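Two-Arm Club at Tarawneh Hall, Stalville — new members wanted for the summer term

Posted Feb 24, 2018

We need people. Four of last year's lot are off to university or jobs and we have an entry to get ready by July. If you're 16 or over and can get to Stalville on a weekday evening, read on. If you can't but know somebody who can, pass it on please.

What we do: teach a pair of robot arms to do kitchen table jobs. Toy food, plastic cups, bins, an air fryer. Pick a thing up, put it where it goes, don't drop it, don't squash the other arm. Sounds easy. Give it an evening and see what you think then.

Who it's for: school sixth formers, college students, anyone on an apprenticeship, adults coming back to learning. No degree needed. Some of our best people came in knowing no code at all and two of us still write it badly.

The competition: Plullimier Table Challenge, student section. Teams get a table, a set of objects and a list of tasks they only see on the day. Last year we came ninth. We lost most of our points on the bread (small pieces, all tipped in together, the gripper has to go in between them without shoving the rest about) and on anything that needed both arms at once.

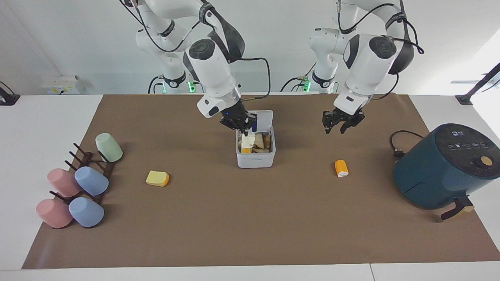 Places on the team are split up like this, though people swap:

Drivers — move the arms by hand control and record good runs. Patience more than anything. You will do the same pick over and over and then do it again with the bin turned round.

Coders — Python mostly. Clean up the recordings, train, test, find out why it went wrong. If you've done a bit at school that's plenty to start with.

Table crew — set out the objects, reset between runs, keep the log. This is the job everyone starts on, for the first 2 weeks at least. Don't skip it in your head, a bad reset ruins a whole evening's runs and we've had that happen.

Writer — one person to do the team report. It's 31 pages at the moment and needs to be a lot shorter. Would suit someone doing English who fancies something different. Also the poster.

What we've got so far: 1214 recorded runs, of which 300 are good enough to train on. The rest were early ones, wobbly, wrong object, cable caught, somebody leaned on the table. We want a lot more of the soft and awkward stuff before July. Crumpled tissue in with the blocks is the one we keep going back to as the gripper pads don't seem to like it, and the judges love putting in something like that.
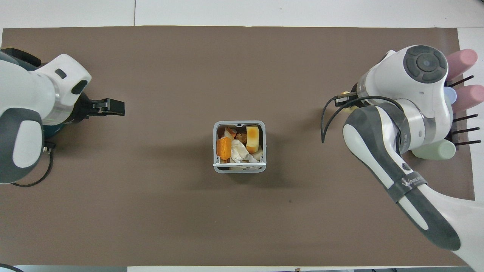 When: Tuesdays 6 till 9, plus one extra evening nearer the competition, to be agreed. You don't have to make every one but tell us if you're not coming. Drivers who vanish for three weeks lose there slot.

Where: Hillura Room, first floor, Tarawneh Hall. Lift is working again. Bike racks round the back. Last bus towards the station goes at 9.20 so we do stop on time.

Cost: nothing. We can pay back bus fares for under 19s, keep the tickets. No wages either, sorry, it's a club, but we will write you a proper reference if you stick at it till the end.

You'll need: flat shoes, hair tied back if it's long, sleeves that don't dangle. Laptop if you have one, we've a few to lend. Under 18s need the consent form signed before they touch the controls, no form no driving.

First night: you get shown the stop button before anything else. Then a go each on one arm, then both. Then tea. Then you decide if its for you.

How to apply: fill in the slip at the Tarawneh Hall desk or use the contact form on this site, put "Two-Arm" in the subject. Tell us your age, which evenings you can do, and which job you fancy. A couple of lines on something you've made or mended would be nice — shelf, bike, cake, game, whatever. No CVs please, we won't read them.

We'll reply to everybody within the fortnight. If we get more people than places there'll be a waiting list and table crew always has room.

Had a slip in before Christmas and heard nothing? Send it again, the desk had a clear out and we think a few went in the recycling.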